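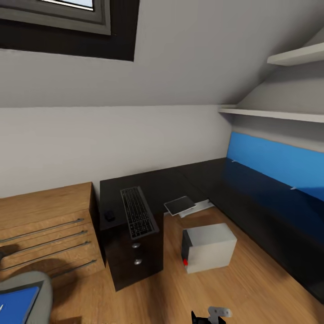

We use cookies to remember your reading preferences. Accept all | Manage settings

The Gerkomholm Ferry

The letter had been folded so many times that it had gone soft as a handkerchief, and Audrey-Anne Sandhu read it again on the quayside with her back to the wind, although by then she could have recited it from start to finish, including the part where her aunt had crossed out "nearly" and put "very nearly" in its place.

Come in June, it said, when the boat runs on a Saturday. Bring a decent coat, whatever they tell you about the weather, and don't bring flowers because the goats will have them. I should like you to hear the bells before I sell the house, and I am very nearly decided about selling.

She had a decent coat. She had also, in a small fit of rebellion at the station, bought flowers, a bunch of yellow ones with no particular scent, and they were now sticking out of the top of her bag and getting knocked about by everybody who squeezed past to look at the timetable.

"You'll not get those past the goats," said the man who was coiling rope beside the steps.

"So I've been told."

"Ah well. As long as you've been told." He had a broad, weathered sort of face and a jumper with a darn at each elbow, done in two different greens. "Barry Treloar. I take the boat over and I bring the boat back, and if you feel ill, the left-hand side is the side to feel it on."

The boat was called the Enia, after someone's grandmother, and it carried the post, the bread, two bicycles, a crated-up sink and nine passengers, most of whom knew each other well enough to have stopped talking some years ago. Audrey-Anne found a place on the bench by the wheelhouse and put the flowers on her knee, where they got wet almost at once. The mainland slid off behind them in the unhurried way that land does, first the people on it and then the cars and then the church, until it was a long grey crust with a bit of smoke at one end.

She had last made the crossing when she was seven. What she remembered was being given a peppermint, and being sick on it, and then her aunt standing at the far end in a red hat, waving with both arms as if she were bringing in an aeroplane. There had been a row that summer, the sort that goes on behind doors, and after it her mother had never taken the boat again or said very much about why. Birthday cards came. Birthday cards went back. You could keep a family going for a long time on birthday cards, it seemed, and theirs had lasted thirty years and outlived her mother.

"Staying with anyone?" Barry Treloar called through the wheelhouse window.

"My aunt. At the top house, past the chapel."

He turned right round to look at her, which she could have wished he hadn't, as there were rocks. "You're never Lottie's girl."

"Lottie was my mother."

"Well, I'm blowed," he said, and faced front again, and steered for a while. Then, over his shoulder, "She had a lovely pull, your mother. Strong on the backstroke. Never rushed it."

It took Audrey-Anne a moment to understand that he meant the bells. Her mother, who had hummed nothing and played nothing and who turned the wireless off if there was so much as a carol on it, had been a ringer. She sat and held the wet flowers and tried to fit this in somewhere, like a person who has been handed a large dish in a small kitchen.

Her aunt was at the landing. The hat was blue these days, and she waved with one arm only, the other being needed for the stick, but she waved it for the whole time the boat was coming in and didn't stop until Audrey-Anne was standing in front of her.

"You've brought flowers," she said.

"I'm sorry. I know you said."

"No, no. Your mother would have brought them too." And she took them, and smelled them, and made a face, and tucked them firmly under her good arm. "We'll go round by Rankin's field. It's longer but there's only the one goat."

There was only the one goat, and it was fast. They arrived at the top house with four flowers and a quantity of stalk, which went into a milk jug on the kitchen table and looked very well there. There was soup, and there was a loaf off the boat, and her aunt talked about the roof and the price of coal and a cousin in Canada who had taken up the accordion, and all the while she kept getting up to look at the clock.

"Practice is at six," she said at last. "You needn't, of course. You'll be tired."

"I'd like to."

The tower had 39 steps, and her aunt took them one by one with a rest on every landing, and talked through the rests so that they wouldn't seem like rests. The ringing chamber was whitewashed and smelled of dust and old wool. Five people were already there, and among them was Barry Treloar, who had changed his jumper for one without any darns at all. On the wall hung a painted board, the gold letters gone brown, and it said that in the year of the new roof a band of this tower had rung 1239 changes without a fault. Under that were six names. The third was her mother's, and the fourth was her aunt's.

"That was the week before," her aunt said.

"Before the row?"

"Before the row. It was about who should be captain. She was better than me, you know, and they asked me because I was older, and I ought to have said no and I said yes." She was looking at the board as she spoke, and her voice was perfectly ordinary. "I did write to her. I wrote a proper letter every winter. But I'm a coward about post. I used to get as far as the box on the quay and then I'd send the card by itself."

Audrey-Anne could think of nothing to say that was the right size, so she took her aunt's arm, the one with the stick on the end of it, and they stood there rather awkwardly linked until somebody coughed.

"We're one short," said Barry Treloar to the ceiling. "As it happens. We've been one short on the third since I don't know when."

"I can't ring," said Audrey-Anne.

"No," he agreed. "It takes months. But you can stand behind it and put your hands where I tell you, and I'll do the rest, and you'll get the feel."

So she took off the decent coat and stood where he told her. The rope had a fat striped grip, worn pale in the middle. He said to keep looking straight ahead and never up, and to let go when he said let go, whatever her hands might think about it. Her aunt had gone to the fourth and propped her stick against the wall, and without it she seemed to grow a couple of inches.

"Look to," she said.

Far overhead something very heavy considered the matter, and leaned, and began to come down. The rope went up through Audrey-Anne's fingers and she let go when she was told, and caught it again when she was told, and somewhere out over the field and the goat and the harbour a note went off like a door being thrown open.

"Don't rush it," said Barry Treloar in her ear.

She didn't rush it. Beside her the fourth came in, a shade late and then dead on time, and her aunt was laughing out loud, with the blue hat slipping down over one eye and no hand free to push it back.

Contact | Submissions | © Lumavent Stories | Back to top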